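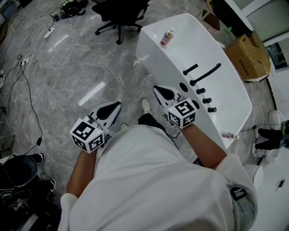 White freestanding bath, grey marble floor.

Tanavgate Net Post Log

README, second version. Replaces the text file that came with the January upload. If you have that one, bin it.

What it is

Inspection and repair records for ball-stop netting at public cricket and football grounds in the Tanavgate area. Posts, nets, top cables, ground sockets. One row per post per visit. 148 posts in the full list, 137 of them with at least one complete visit. The other 11 have a location and a height and nothing else so far.

Not a safety register. Don't use it to decide whether a net is fit for play, go and look at the net.

Files

posts.csv - one row per post, location, type, height, footing
visits.csv - one row per post per visit
nets.csv - one row per net panel, which posts it hangs between
repairs.csv - what was done, free text mostly
codes.txt - the short codes and what they mean

All plain comma separated, UTF-8. Dates are month and year only. Line endings are a mix, sorry, two laptops.

posts.csv columns

post_id - letters for the ground then a number, e.g. RO-014 is a Roston post
ground - Roston, Jomell or Lazaridis Park
material - st (steel), ti (timber), co (concrete)
height_m - above ground level, not total length
footing - soc (socketed), set (set straight in concrete), unk
boundary - which side of the ground, n e s w, with ne etc for corners
raked - y if the post was put in leaning back on purpose
notes - anything

Raked matters. A fair few of the Jomell corner posts were put in leaning away from the pitch to take the cable pull, and the first lot of visits has them down as "leaning, needs attention". Those rows have been left as written and flagged with lean_ok = y in visits.csv. If you are counting faults filter on that first.

visits.csv columns

post_id
visit_month
lean_deg - spirit level with an angle dial, nearest whole degree
lean_ok - y / n / blank
rust - 0 to 4, steel only, see codes.txt
rot - 0 to 4, timber only, screwdriver test at ground level
crack - y / n, concrete only
cable - ok, slack, frayed, missing
net_condition - ok, holed, sagging, down
wind - calm, breezy, windy, as judged by whoever was there
complete - y if every box that applies was filled in

Blank means not checked. 0 means checked and fine. These got muddled in the early Lazaridis Park rows and were put right from the paper sheets where the sheets could be found. Where they couldn't, complete is set to n.

How it was collected

Walk round with a clipboard, level, tape, screwdriver, binoculars for the top cable. Typed up the same evening mostly. Heights were taken with a pole up to 20 feet and converted, anything taller was worked out from the drawings. No drawings exist for the east side of Roston so the tall ones there are blank - please don't fill them in by guessing from the next post along.

Each ground has its own habits:

Roston. Mostly steel, old galvanised tube, nets come down over winter. A winter visit has net_condition blank and that is correct.

Jomell. Steel and concrete. Nets stay up all year. Cricket one end, football the other, so the mesh changes part way along the south side. nets.csv has the mesh size per panel.

Lazaridis Park. Timber posts on the road side, the rest concrete. The road side is the one with the complaints about balls, so it has been visited more often than anywhere else. Don't read that as it being in worse nick.

Known problems

- Rust scores from different people don't line up. One person's 2 is another's 3. Fine for spotting change at a single post if inspector_code is the same, poor for comparing grounds.
- Cable checks from the ground miss fraying at the pulley. Several "ok" cables were changed soon after, see repairs.csv.
- post_id was renumbered at Jomell when the new corner went in. Old number is in notes, where anyone remembered.
- Mesh is in mm but a handful of panels were entered in inches. Anything under 5 in mesh_mm is inches.
- Sagging is a judgement. We said sagging if the bottom edge lay on the grass for more than a stride. Not very scientific.
- Footing is unk for a lot of Roston, didnt want to dig.

inspector_code is a letter only. It goes in visits.csv as the last colum, forgot to put it in the list above.

repairs.csv

Free text, spelling as found. Costs taken out. "Re-tensioned" and "tightened" are the same job. "Patched" means a piece laced over the hole with twine, "panel" means the whole panel swapped. The part code field only works for repairs from the second season onwards.

Quick check after download

posts.csv should load with 148 rows not counting the header. If you get more, your program is splitting the notes field on line breaks. Turn on quoted fields. The ground field should be 100 per cent filled. height_m is not.

Using it

Free to use and copy, for clubs, parish councils, students, whoever. Say where it came from. If you change anything rename the files before passing them on, there are already two versions of posts.csv going about with different heights for Jomell and it is a pain.

Corrections welcome - send post_id, month, what's wrong, what it should be. A phone picture of the post with the number plate showing helps a lot. Corrections without a post_id can't be used.

To do

Mesh sizes for Lazaridis Park north side
Old to new number table for Jomell
Gate posts, not in here at all yet
Sort the line endings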